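Desk drawer keeps sliding open by itself, how do I stop it?

Posted in Home and Furniture by Alžběta Krajčí

I moved into a rented flat in Wendlow in June and it came with a desk that has one wide drawer across the front. The drawer slides open on its own. Push it shut and it stays for a minute or so, then creeps out by up to 9 cm. If I lean on the desk while typing it comes out faster.

There is no lock and no catch that I can see. The runners are metal, one each side, with little plastic wheels. I have wiped them and that made it worse, as it now rolls more easily. The drawer isn't heavy. I keep a few papers in it and a charger.

I don't own the desk so I would like to avoid drilling into it. The floor is old boards and not very even. Is there something I can buy, or is it a job for the landlord?

3 replies

Procházka
Put something heavy in the back of it. Works on mine.

Jamley
Check the floor before you spend any money. Wheeled runners of that sort usually have a slight dip at the back where the wheels drop in when the drawer is fully shut. It doesn't take much of a slope to beat that dip, and if the desk leans towards you the drawer will always want to come out.

Lay a spirit level on the desk top, pointing from front to back. If you haven't got one, a marble or a round pencil will do. If it rolls towards your chair, you have found the trouble. Put packing under the two front legs until the top is level, then a touch more so that it leans very slightly towards the wall. Folded card is fine for testing. For something permanent use hard plastic shims, which you can get at any builders' merchant in a small bag. Mine were 2 mm thick and I needed one under each leg.

Have a look at the feet first, though. Many desks have feet that screw in and out, and people don't notice because they have been wound right up. In that case you only need to turn them.

If the desk is level and it still creeps, look at the runners. Pull the drawer right out (lift the front once it reaches the stop) and look at the back end of each rail. The dip I mentioned can get flattened, or the rail can work loose at the rear screw and sag at the front. Tightening the screws is not drilling, so I can't see a landlord minding. Don't oil anything.

Bohumila Krajčí
Agree with levelling it first. I had the same thing with a drawer in my sewing table and the level was only part of it. The other part was what was in the drawer. Anything soft and bulky gets pushed up against the back when you shut it and then springs out again, taking the drawer with it. Mine was full of wadding. Papers won't do that, but a thick charger cable coiled up at the back might.
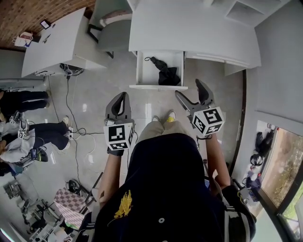

If neither of those is the cause, you can fit a magnetic catch with sticky pads. There are two pieces, a magnet that goes on the underside of the desk top and a small steel plate that goes on the inside of the drawer front. Clean both places with a bit of white spirit, let them dry, and leave the pads for 25 hours or thereabouts before you use the drawer properly. I was impatient and the first one came off in my hand. They peel away later if you warm them with a hairdryer, so you can take the catch with you when you move. The make I used was Zalen but I doubt it matters.

Don't get one that is too strong. With a very strong magnet you have to yank the drawer, and everything on the desk shakes.

Alžběta Krajčí
Thank you all. The pencil rolled straight into my lap, so it is the floor. The feet do screw out on the front legs, but one is stuck. I have put card under that one and the drawer has stayed shut since lunch. I will get the plastic shims and leave the magnet for now.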